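Hanne Hyvönen recorded all of the cello parts on "Cloda" in one room, with one microphone, over 2 weeks in September. The album is her first under her own name after nine years as a session player.

"I wanted a fixed distance," she says. "If the mic moves, the bow noise changes, and then you spend the mix correcting it."

She settled on 805 millimeters from the bridge, slightly off axis toward the C string. Nearly every piece is tuned down a whole step. The lower tension gave a slower attack, and she rewrote two of the bass lines to allow for it.

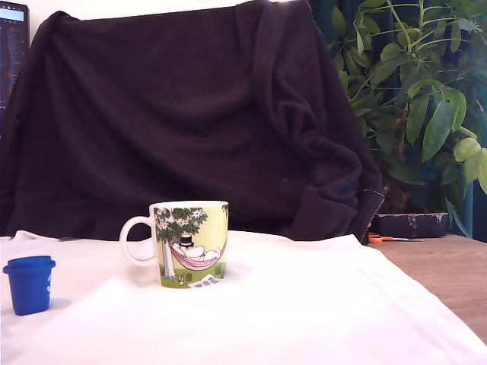
Moominpappa in his hammock, on a mug.

Percussion was added later by Paora Rutherford, who worked from her finished takes without a click track.

"There's no grid," Rutherford says. "I mapped her tempo by hand. On 'Hanus' it drifts the whole way through, and I left it."

Montserrat Lozano mixed the record. She used one plate reverb, with a short pre-delay, and kept compression off the solo passages. Hyvönen asked for two revisions, both to the level of the low strings.

The longest track, "Sallance," went through the most takes. Hyvönen kept the second.

"The later ones were more accurate," she says. "The phrasing was worse."

"Cloda" is out 9/25/26. She is now scoring a set of duets with the violinist Nhi Lương, in standard tuning.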